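Call for participants: teaching a robot arm to set a tipped object upright

The Herath project at Carmont is looking for 30 people to take part in a study on learning from demonstration. You guide the arm by remote control, and our method, Esteo, learns from your movements. Experience with robots is not necessary.

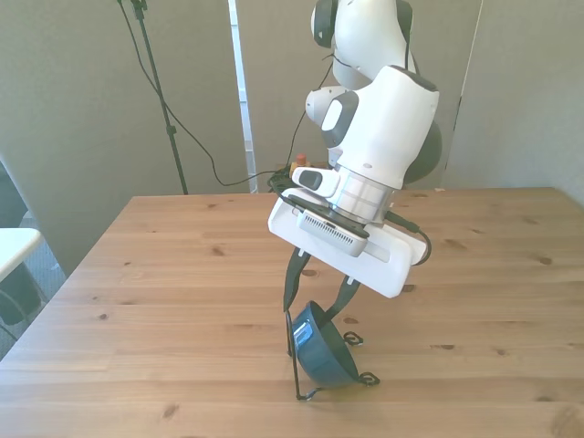 The arm over a bowl on its side.

In our first study we collected 125 demonstrations from members of our own group. Esteo learned well from them, but we all move the arm in a similar way - this is a weakness we want to correct. Small objects with thin wire parts are still the most difficult for it.
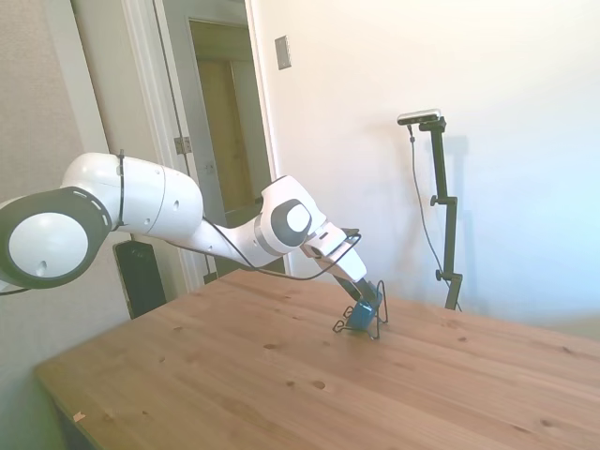 What we ask from you

One visit of almost 2 hours to our laboratory in Cluscombe, room 102, in December. You must be 18 or older and able to use a hand controller. We record the arm and the table from several views, including one close to the gripper.
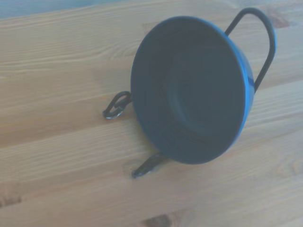
Travel costs inside Cluscombe are paid, and each participant receives a gift card. You may stop at any moment and still receive it. To apply, please write to the Herath study desk and tell us which mornings are possible for you.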